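The Trirnico kit is a pair of hand-held grippers for recording training data, plus marker cubes, cables and a small timer display. We've had ours for 68 days.

Gripping is the strong point. Straps, handles and thin cloth are all fair game, though you do have to learn the angle.

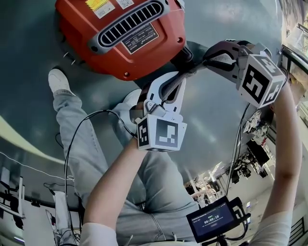 Setup took roughly 7 minutes once we knew the order. The cables are my main complaint – they get in the way when you work sitting down.

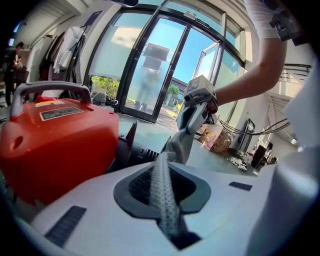 Support answered both of my emails within two days. I'd buy it again, but I'd ask for longer cables. Four stars.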